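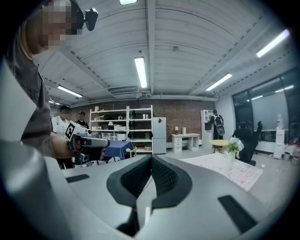
Puzzle Exchange News: the fall shelves are open!

We are back in the side room at Bokunstead Library, and the shelves look better than they have in years. Over the summer the Exchange lent out its 2447th puzzle (a Verkau harbor scene, all blues and grays, and I hear the sky was murder). If you have never borrowed from us, you bring in a jigsaw you've finished, you take home one you haven't, and that's the whole system. No card, no fee, and you can keep it as long as you need. I had one lighthouse for most of a winter and was never scolded.

The big arrival this September is a donation of 36 puzzles from a family in Callitz who were clearing out an attic. What a box to open! Most are from the Verkau "Market Towns" series, which I had only ever seen in pieces, and there are a few odd older ones in plain cardboard with no picture on the lid at all. I know that will put some people off. Please try one anyway. Doing a puzzle with no picture is a completely different evening. You sort by color because you have nothing else to go on, and then a patch of brown grows ears and you realize you've been building a horse. I laughed out loud at my own kitchen table.

Hằng Khương has sorted the whole donation by piece count and put a colored dot on each spine. Green dots are 500 pieces or fewer, yellow is up to 1000, and red is anything bigger. Boxes with a known missing piece have a note inside the lid saying where the gap falls, so you can decide for yourself whether a hole in a church steeple is going to bother you. If you find another gap, add it to the note and put your initials next to it.

A few of you asked what we'd recommend for someone just getting started. My pick is the Bùi fruit stall puzzle, which has strong blocks of color and a good firm snap when two pieces fit. Start with the edge if you like, but I've come around to starting with whatever part of the picture you like best. In the fruit stall that's the mangoes for me, every time. Leave the awning until late. The stripes look easy and they are not! 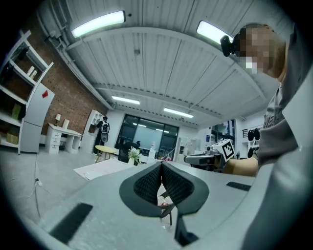 Comfort matters more than people think when you are two hours into a thousand pieces. Get the table height right first: your elbows should rest on it without your shoulders creeping up toward your ears. Light comes next, and a lamp on the side opposite your sorting hand keeps your own shadow off the pieces. As for seating, a dark chair with a curved backrest like this one will do nicely for a long sit, though I still get up at the end of every section and walk to the kettle. Half the time I spot the piece I wanted on the way back, from standing height, after hunting for it all evening from my seat.

We've also had a lot of questions about storing a puzzle halfway through. Felt mats that roll up are fine for smaller ones, but the bigger boards tend to buckle in the middle and you end up redoing a seam. My own method is a sheet of stiff foam board from the craft store, cut to fit under the sofa. Slide the finished sections onto it with a baking sheet (the kind with no lip), and keep the loose pieces in shallow trays sorted by shape. Muffin tins work too, until somebody wants muffins.

Our next swap evening starts at 7 p.m., with 3 tables set up for group puzzling and another for quiet solo work. The group tables will each get one of the plain-lid puzzles from Callitz, so come and help us find out what's on them. You're welcome to arrive late, leave early, put in five pieces and go home happy. Children can come along with a grown-up, and we'll have the chunky wooden ones out for the smallest hands.

We are looking for landscape puzzles with people in them, anything with old maps, and round puzzles of any size. We have plenty of kittens for now, thank you. If your box has split at the corners, a strip of clear packing tape on the inside holds better than on the outside and keeps the spine readable. Please bag the pieces before you drop them off, and write the title on the bag.

One last request: whoever borrowed the Verkau railway station, there is a waiting list, and I'm on it. Take your time, but do let Hằng know when you reach the clock tower.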